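Small red things on a stick

In July I don't like to turn on the oven, so on Monday I wanted to make only skewers. My friend Tamara Bogdan makes them for every party and she told me it is the easiest food in the world. For me it was not so easy.

I bought a pack of bamboo skewers for 119 lei, which is too much, but the shop was near and I was tired.

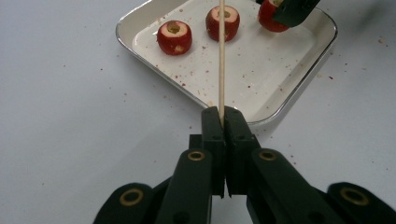
One skewer, and the white tray with three red pieces.

My first advice is to use a tray with a rim. Round things like to roll, and I have already looked for a tomato under my sofa for a long time. The tray I like best is white and shallow, because on white you see every drop of juice.
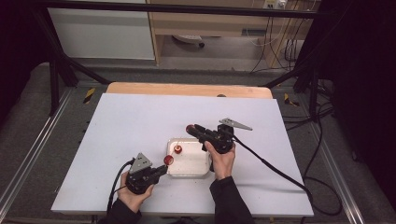
Tamara says to push the stick slowly and to turn it a little – then the skin doesn't break. I was pushing too fast. My first 3 pieces became soup. 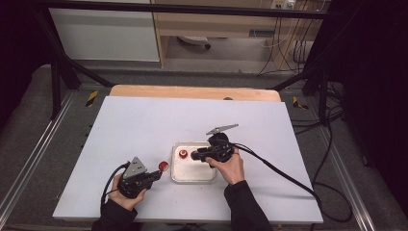
Next time I will try it with cheese between, and maybe basil, if my plant is still alive by then. Tamara wants to add olives, but I don't eat them.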